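How do I get sourdough going in a cold kitchen?

Posted in Bread & Baking

Samina Ghauri
I've caught the bread bug and I love it, but my starter has slowed to a crawl. We moved to a drafty old place in Bistotton and the kitchen sits at 60 degrees most mornings. Back in our old apartment the starter doubled in 5 hours, every time, and I could bake before dinner. Now I get a few sleepy bubbles and maybe a little rise by bedtime. I feed it equal parts flour and water by weight, plain white flour from the Ludent mill, nothing fancy. It smells fine, a bit like yogurt. Do I need a new starter or a new house?? I'd really like to have a decent loaf ready for my sister's visit in March.

endeck_baker
No new starter needed! Yogurt smell and a few bubbles means it's alive, just chilly. I went through the same thing my first winter up in Endeck and I nearly threw mine out - so glad I didn't.

What worked for me was changing the water first. Use it warm, like a baby's bath, and mix the flour in right away. Then swap a spoonful or two of the white flour for whole rye. Rye really wakes things up, and the smell is wonderful. Put the jar in the oven with only the light on and leave the door shut. Check it with a thermometer the first time, though, as some oven lights run hotter than you'd think. You want high seventies.
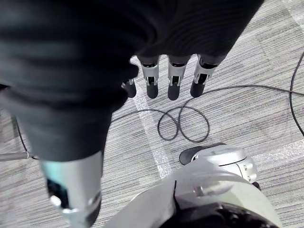 Feed it twice a day like that, morning and night, for 4 days before you bake with it. Put a rubber band on the jar at the level of the dough so you can see how far it climbs. Once it doubles between feedings you're ready to go, even if it takes 7 hours and not the 5 you were used to. The dough itself will be slow too, so go by how it looks (puffy, jiggly, domed at the edges) and forget what the recipe says about time. My first good winter loaf took most of a day on the counter and it had the best flavor of anything I'd made!

crumbs19
stick it on top of the fridge, works for me

Núñez Street Kitchen
Agree with the rye. One thing to add - a cold kitchen is great for overnight dough! Use a bit less starter than the recipe calls for, shape it in the morning and bake around lunch. I do this all winter and I kind of miss it in summer, when everything goes sour on me if I sleep in. Also write "OVEN IN USE" on a sticky note and put it over the knob. I've baked a jar. The lid was plastic.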